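Questions about trash and recycling at Flaltwood, updated 20 Apr 2021

**When is trash picked up?**
Twice a week, before 7 a.m. Bags go in the gray dumpsters behind Building C. Please don't leave them in the hallway overnight.

**Which units does this cover?**
All 65 apartments plus the ground-floor offices. Kascombe next door has its own hauler and its own dumpsters.

**Do I need a key for the dumpster gate?**
No, it's a keypad. The code is on the sheet you got with your lease. If you lost the sheet, ask Blažena Mikuš in room 101.

**Can I recycle pizza boxes?**
Clean lids, yes. Greasy bottoms go in the trash.

**Where do I take paint and batteries?**
The county drop-off takes both. We can't accept them here, and the hauler will leave the whole dumpster if it finds paint in it.

**What about furniture?**
Call the office first. Large items are $65 each, added to your next rent bill. Mattresses have to be wrapped.

**Are wastebasket liners provided?**
In the offices, yes. Residents buy their own.
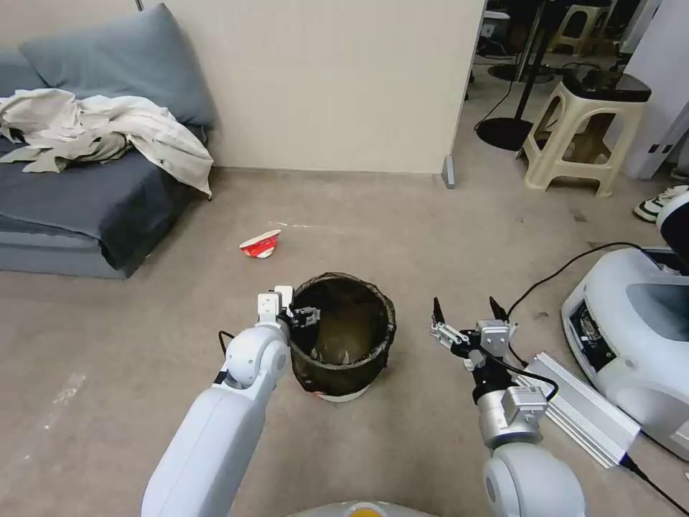 Office tenants who need more liners can write to Belmiro Valente. Allow two working days.

**Can I put loose trash down the chute?**
No. Tie the bag, and keep it under 20 pounds. Glass goes down to the dumpsters by hand.

**Who do I call if the chute is blocked?**
The office, extension 676. After hours, leave a message and use the dumpsters until it's cleared.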